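Home | Visits | Workspaces | Archive | Contact

We use cookies to remember your settings. Accept | Manage

27 July 2018
By the Greltlow visits desk

Open day at Weletti: is it worth the trip?

Weletti has been telling anyone who will listen that its refitted office is a calmer place to work. The open day leaflet gives the floor area as 1,887 square feet, up from 1,257 before the wall came down in December. I went along wanting to know whether the extra room had done anything besides raise the rent.

The tour lasted most of the morning and a good part of it was spent in the hallway, hearing about paint. White was chosen after a long process, we were told. I have seen offices arrive at white much faster.
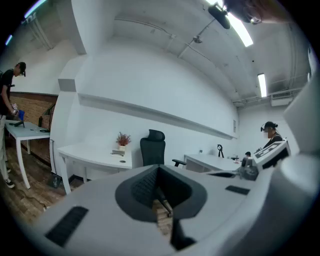

Greltlow visits desk

The main room is bright, I'll give them that. White walls, white ceiling, white desks, and a stretch of brown brick that does more for the place than all the rest of it. The black desk lamp leaning against the bricks looked good there, though I'd sooner have a lamp where I can read by it.

The desk with the curved front is the one in the leaflet. It comes from Vulik and it's a decent shape, with a grommet hole in the top for cables. A cable was draped near the edge of another table all the same. A potted plant with dried reddish flowers sits on the curved desk in a small white pot. The leaflet talks about "living greenery" — make of that what you will.

I have fewer complaints about the chair behind it. Black mesh, tall headrest, proper armrest. I asked what it cost and got a speech about posture.

Then there's the long white shelf across the back wall. The guide called it the Achari shelf, as if we should know the name, and said it frees up the desks. It hangs above one that runs along the same wall, and I kept wondering how often a person sitting there would want to stand up to fetch a folder.

Two things I would ask before copying any of this: how the white tops look after a winter of coffee, and how loud the room gets with every desk taken. I put both to the guide and was handed another leaflet.

Tours run again in December. Parking is at the rear, and the sign for it is easy to miss.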